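Flestero Two-Arm Desk Kit – review after the first months

2 August 2018

I bought the Flestero kit in March from the Celtbridge web shop, for building at home. I work with software, and I had never assembled a robot arm before, so please read this as the opinion of a patient beginner. English is also not my first language, and this matters a little, as you will see when I come to the manual.

The kit comes in one big carton with 16 numbered bags. Two arms, two grippers, the controller board, cables, and a frame for hanging everything over a desk. I paid 700 for the complete set. The version with a single arm costs 500, and if you only want to learn, I think it is the better choice.

Assembly took me 7 evenings. The mechanical parts fit very well and I did not need to file or drill anything. The screws are sorted by step and not by size, so if you mix two bags, like me, you will lose one evening. The manual is translated from Spanish by somebody who was in a hurry. In the chapter on the wrist, the words "inside" and "outside" are exchanged in one place, and I mounted the second wrist backward before I understood this. The drawings are correct. Trust the drawings.

The cables are my biggest complaint. They are long enough, but the kit includes very few clips, and the instructions show no good path for them. I bought extra clips from Ríos, who sell them in small packs, and I would like to see these in the carton from the beginning.

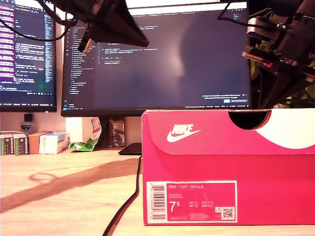 The arms over my desk, with the code editor open and a shoebox on the table.

The software is better than I expected. The library installs with one command, the examples run, and the error messages are written in full sentences. I keep the editor on the big monitor and change the values while the arms are holding their position, which the manual permits at low speed. Calibration must be repeated after every power cut – this is boring, but it is quick when you know the order of the steps.

For light things the grip is good. With smooth cardboard I had to lower the closing speed, otherwise the fingers push the box away before they hold it. The motors make a high tone when they stand still under load. In a shared workshop you would not hear it, in a small room you do. A member of the Fatthorpe forum published a setting which makes it softer, and I use it now.

Good: fit of the parts, software, clear drawings.
Not good: cable clips, translation, noise at rest.

I give it four stars of five. I would buy it again, but with one arm first and the second arm later.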